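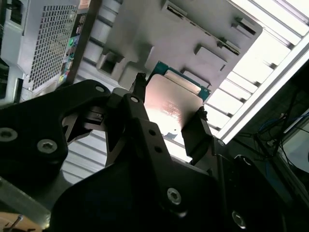 Work and Automation, Unit 6
When a robot joins the bench: computer refurbishment at Grutden

Handout for the April session. Please read it before the seminar and bring the worksheet from Unit 5.

1. The workplace

Grutden takes in used office computers, strips them, tests the parts and sells on what still works. Forty people work there, and nine of them were on the dismantling benches when the robot cells were brought in. Before that, every processor, memory stick and drive was taken out by hand. A bench worker had a tray of tools, a tower case and a paper sheet for recording what came out of it.

The change was planned by Ebere Isah, who runs the benches, and Garba Ibrahim, who had worked on them for most of his career. Both gave us long interviews, and much of what follows comes from those.

2. Which tasks moved

Keep two words apart in your notes. A job is what a person is employed to do. A task is one piece of it. Automation usually takes tasks, and the job is then put back together from what is left.

At Grutden the tasks that moved to the robot were:
lifting the processor once the lever is open
placing it in the test tray
carrying full trays to the end of the cell

The tasks that stayed with people were:
opening the case and judging its condition
unplugging cables
freeing a stuck cooler
checking pins and contacts
deciding what to do with anything unusual

Cables are the main reason the split falls where it does. They hang differently in each machine, and the firm found that a worker could clear them in less time than it took to teach the robot one layout. A processor is a far easier object for a gripper. It is flat and stiff, its size is known, and two fingers can hold it by the edges.

3. What changed for the bench workers

Pace. Under the old system each worker set their own speed within the day's total. The cell now waits for the next opened case, and people notice it waiting. In the first weeks several said they had stopped chatting. Isah later put a buffer shelf between the benches and the cell so that cases could be opened ahead of time, and complaints about pace dropped.

Skill. Ibrahim described losing "the feel of the socket". New starters no longer practise lifting processors, so when the cell is down they are slow and bend pins. The firm now runs one manual shift a month. Workers are divided over whether this is training or just a way of covering breakdowns.

New duties. Two bench workers became cell minders. They clear faults, replace worn finger pads and re-teach positions when a new type of board comes in. Their pay went up one grade after a dispute that lasted most of the spring. The other seven stayed on the old grade, although their work now contains more of the awkward cases and fewer of the easy ones.

Hands and backs. Reports of sore thumbs fell. Reports of stiff necks did not, as people still lean over open cases.

4. Some figures

In the month before the change the benches processed 738 machines. The handwritten fault log for the same month had 189 entries, most of them bent pins or missing labels. Treat the fault figure with care. The new log is filled in automatically and counts dropped parts, which the paper one left out, so the two cannot be set side by side.

5. Comparison: Ruvholm

Ruvholm does similar work and bought similar equipment, but brought it in without consulting the benches. The cell was placed against the wall by the loading door, where minders had to reach across a cable run to get to the tray. It was moved twice. Adebisi's chapter in the reader covers this in detail; pages on layout only.

6. For the seminar

Choose one task from section 2 that stayed with people. Write half a page on what would have to change in the product, the bench or the robot for it to move, and who at Grutden should be asked first.

Group B should also read the Endadow agreement, clauses on regrading. Copies are in the folder outside the seminar room.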